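Okmont Hand: Set-up Guide
Section 6. Showing the hand to visitors (demonstrations and open days)

Read this section before you agree to a demonstration, and again on the morning of it. It assumes the hand is fitted and homed as in the earlier sections. It also assumes you have some say over what visitors are told. If you don't, pass a copy to whoever does.

A demonstration shows that the hand can do a thing in one room, with one cloth, while the person who set it up is standing beside it. We have sat through a good many that claimed more. The steps below are meant to keep yours modest.

6.1 Before the doors open

1. Switch on at the wall, then at the controller. Wait for the green light among the electronics at the hand. If it does not come on, stop and go back to the fault table in Section 4.

2. Look over the gear, the motor housing and the wiring at the wrist. The wires on this model are thin and there are a lot of them. Push nothing back into place while the power is on.

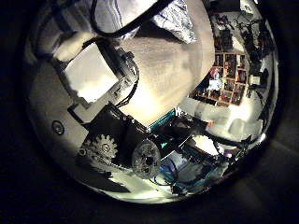 Reading time for this section: 6 minutes

3. Move the arm slowly through the whole of the path you intend to show. Watch the cables and leave the cloth for later. A loop that hangs well clear at the start of a path can be tight at the far end of it.

4. If a cable pulls at any point, shorten the path. Do not tape the cable to the housing. Tape holds for a rehearsal and lets go in front of people.

5. Run the full task twice with the cloth you will use on the day. Write down both results, including the bad one.

Note: The Erow gripping routine has a "show" setting which slows the approach and lengthens the pause before the fingers close. It looks more careful. We have not found that it grips any better, and we would leave it off. If you do use it, tell visitors that the speed they are seeing is a chosen one.

Caution: Keep hands, sleeves and lanyards away from the open gear teeth. The gear has no cover on this model. The sales leaflet calls this "easy access for servicing".

6.2 Choosing the cloth

Soft things are harder for a hand like this than hard things, and they make a fairer test. They also make it very easy to cheat without meaning to. A thick towel that has been folded for you offers an edge that almost any pair of fingers could find. Thin cloth dropped in a heap does not.

1. Put out at least one patterned cloth and one plain one. Checks and stripes help visitors see how far the fabric has shifted. They may help the cameras as well, so a result with a checked cloth should not be passed off as a result with a white sheet.

2. Let a visitor drop the cloth. If the hand can only cope when a member of staff has laid it out, say so before you start.

3. Do not iron anything.

4. Keep spare cloths out of the hand's reach. It will go for whichever one it can see best. 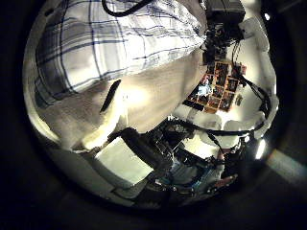

Fig. 6-2. Wrist view with checked and plain cloth.

Note: On wrist view. The picture from the wrist camera is round and strongly bent, and straight lines near the rim come out as curves. If you put this view on a big screen, visitors will spend the first few minutes working out which way is up. Give them those minutes. The guide voice supplied with the Cheng display kit talks straight over them, and can be turned off under Sound.

Caution: Bright lamps near the rim of the view leave flare on the picture. Turn off what you can before the run and leave the lights alone once it has begun.

6.3 Running the demonstration

1. Stand where you can reach the stop button without leaning over the table.

2. Say what the hand is about to try, in one sentence. Leave out "understands", "knows" and "wants".

3. Start the run. Keep quiet until it ends. A running commentary draws the eye away from the slips, and visitors came to see those too.

4. If the cloth is dropped, let the routine finish. Do not put the cloth back between the fingers.

5. When the hand stops, say whether it did what you said it would. "Nearly" counts as a no.

6. Reset and go again with the same cloth. One good run tells your visitors very little.

Note: At the Akholm open day on Tuesday, August 26, 2025, 147 people came through and the hand was set to work in sessions of 8 runs each. The organisers' notice afterwards spoke of "a successful day for domestic robotics". It gave no figure for dropped cloths. We asked for one and were told that it had not been written down. Please write yours down.
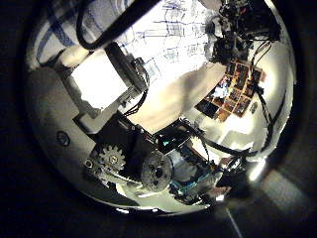
One visitor to Akholm wrote to us in September to say that this section is too hard on the people doing the work, that a crowd wants to see something picked up, and that reading out a tally of failures to a room of schoolchildren would have sent the lot of them home bored. The same letter asked whether the hand had ever been shown with a wet towel. We have no record that it has.

We take the point about the tally and have changed step 2 of 6.4, which used to ask you to read it aloud. The rest stands.

6.4 Questions from visitors

1. Answer what you can from your own runs. If the answer comes from a leaflet, say it comes from a leaflet.

2. Put the tally sheet on the wall where it can be read from the front row.

3. Expect to be asked how soon one of these will be doing the laundry. We suggest "we don't know". Any date you give will be repeated.

4. Expect to be asked whether somebody is steering it. If somebody is, for any part of the run, say which part. This applies to the reset moves as well.

5. Do not let visitors feed cloth to the hand while it is powered, however nicely they ask.

6.5 Afterwards

1. Bring the arm to rest over the table with the fingers open. Take the cloths away by hand.

2. Switch off at the controller, wait for the green light to go out, then switch off at the wall.

3. Look for lint and loose threads at the gear teeth and around the roller. Striped towelling sheds more than you would expect. Use the small brush from the kit and never compressed air, which drives threads further in.

4. Check each screw on the hand's grey body with a finger. Tighten only those that move, and by no more than a quarter turn.

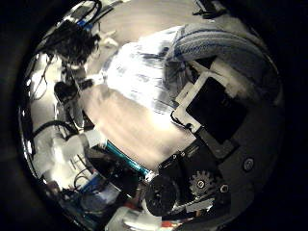 Section written by the Demonstrations Editor, Okmont Set-up Guides

5. Copy the tally sheet into the log, with the cloth used for each run and the "show" setting marked on or off.

6. If the hand did better in front of visitors than it did in rehearsal, look for the cause before you report it. Check the lighting first, then who folded the towel.

Caution: Do not leave the hand powered and unattended between sessions, even with the arm at rest. If you need to leave the room, switch off and home it again when you come back, following Section 3.

For storage and transport after an open day, go to Section 7.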